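Robot Manipulation Lab – Notes for Unit 2
Instructor: Judit Sárközi
Lab assistants: Hemant Bisht, Nazar Koval
Reports due 4th October

Read these before you touch your Unit 2 code. They cover simulation, and what I will and won't accept as evidence that your arm can pick something up.

1. Where we left off

Most teams ended Unit 1 with a controller that reached its target pose. Several reports called this "solved." Reaching a pose in an empty world is arithmetic. Unit 2 puts things on the table, and things on a table slide, tip and get in the way of each other.

2. What a success rate means

Last year's Skarlow team reported 742 successful grasps. It was a big number and it went on the first slide of their talk. When Hemant went through the logs, the test for success was "fingers closed and object within reach of the gripper." An object lying flat under the fingers passed. So did one that had been knocked sideways and pinned. With a real lift test, most of those grasps went away.

So write down your success test first. State how high the object must rise, how long it must stay up, and what happens if a neighbor gets dragged along. If you change the test halfway through, rerun everything from the start. I don't care how long that takes.

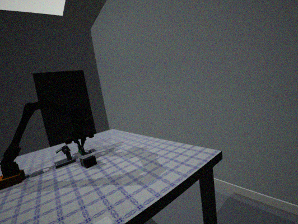
3. Clutter

Objects placed far apart make every planner look good. Your start layouts must include close neighbors, and at least 12 of them must be layouts your team didn't design. Trade with another team. Vsevolod Hladun from last year's class left a layout script in the shared folder under "Temetti." It works, but it sometimes starts two objects inside each other and the physics engine throws them across the room. Check for that, and don't count those runs either way.

4. Randomizing the look

Changing textures, lights and camera angle between runs is supposed to help a trained policy carry over to hardware. Maybe it does. The papers on the reading list mostly compare against a baseline with no variation at all, and that is an easy thing to beat. I'd like to see someone in this class vary the surface friction and leave the tablecloth alone, then tell me which one mattered – so far I have only heard opinions.

Shadows deserve a separate line in your report. If your detector fails when the light moves, say so, and give the light position.

5. Runs

180 runs per condition, same seeds for each condition. Save every seed. "We lost the log" is a failed run for grading purposes.

Videos are welcome but earn no points. A video shows me the run you liked. If you include one, put a failure next to it.

6. Hardware

Valentyna Tkachenko schedules time on the real arm, and slots open in January. Expect your numbers to drop. Teams that predict the drop in writing ahead of their slot, with a reason, get full credit for the prediction section even when they are wrong. Teams that explain it afterward get half.

Reading: the Antoniuk handout on contact models, sections on friction and finger compliance. Skip the introduction, it oversells.

Questions to Nazar first. He has the grading script and more patience than I do.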